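Looking after the two-arm table cell: frequently asked questions

Last updated May 30, 2021

These answers cover the Demissie two-arm table cell as installed at the Ekham workshop and running Fleller control software. If your cell has different fingers or cameras, check the Zaltesar parts sheet before ordering anything.

How often does the cell need routine care?

Wipe the fingers and check the cables at the start of each day. Full service is every 400 running hours, and the wrist servos are due for replacement at 800. The running hours are on the second page of the Fleller status menu.

What should I check before switching on?

Look along each arm from the base to the gripper. Cables should have enough slack for the wrist to turn both ways without pulling. Replace any zip tie that has slipped along the tube. Make sure the cloth is flat and nothing is leaning against the frame posts.

One arm sags when the power comes on. Is it faulty?

Usually not. A small drop before the motors hold is normal. If the arm keeps sinking after homing, switch off, support it by hand and check the shoulder bracket screws. Do not raise the motor current to make up for a loose bracket.

How do I home the grippers?

Clear the table, open both grippers fully by hand with the power off, then switch on and choose Home from the menu. Do the left one first. If the fingers stop short of closed, run it again. After a second failure, take the fingers off and look for grit in the slide.

Which objects should I use for the grip check?

One dark and one light piece of crockery, both empty. We keep black and white ones. Glossy black is the harder test for the wrist camera and should not be skipped. Run the check after homing, after changing a finger and after moving any camera.

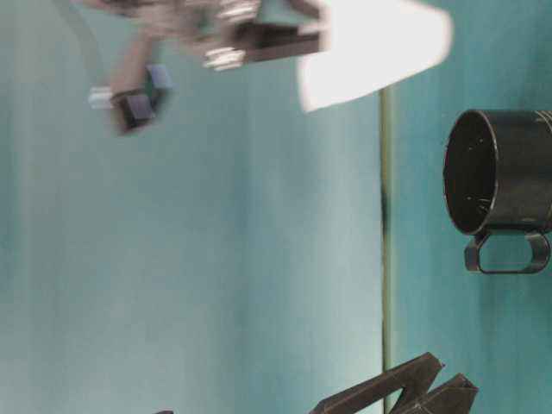
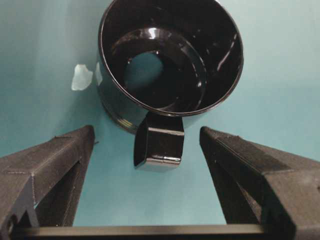
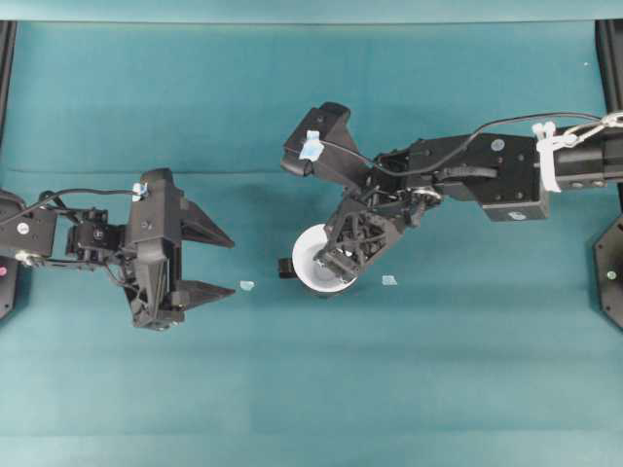
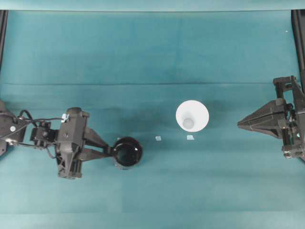 Grip check at the Ekham cell. In the second view the mug handle is lined up with the gap between the fingers; in the last, the left gripper has hold of the black cup.

The gripper closes but the cup slips. What now?

Clean the inner faces of the fingers with a damp cloth and let them dry. If it still slips, look at the grip surface. Ridges that have gone smooth will not hold glaze, and the finger should be changed. Raise the closing force one step at a time, and go back to the old setting if you hear the plastic creak.

How do I change a finger?

Switch off at the wall. Undo the screws at the root of the finger, pull it straight out and fit the new one with the grip surface facing inwards. Tighten by hand only. Printed fingers crack at the screw holes if you use a power driver. Always change both fingers on a gripper together, then home it and repeat the grip check.

The wrist camera view has shifted. Can I correct it in software?

Only if the shift is small. Put a mug on the table, bring the open gripper up to the handle and look at the wrist view. The handle should sit midway between the fingertips. If it is well off to one side, loosen the camera mount, straighten it and tighten it again. Then run the calibration, which takes 14 minutes. Stay clear of the table until it ends.

Do bits of tape on the cloth matter?

They can. Small scraps catch the light, and they can get under a cup and tilt it. Pick them up before a calibration run.

Can I wash the cloth?

Yes, at 30 degrees, without softener. Dry it flat. Creases are fine as long as nothing placed on them rocks. Recalibrate after it goes back on, as the surface height may have changed slightly.

How do I stop the cell in a hurry?

Press the red button on the control box. The arms lose power and will drop, so keep your hands out from underneath. Twist the button to release it, then home both grippers before doing anything else.

Where do I get spares?

Fingers and camera mounts come from Zaltesar. Servos come from Demissie and need the serial number from the base plate. The Demissie stores close for stocktaking in August, so order ahead if a service falls due then.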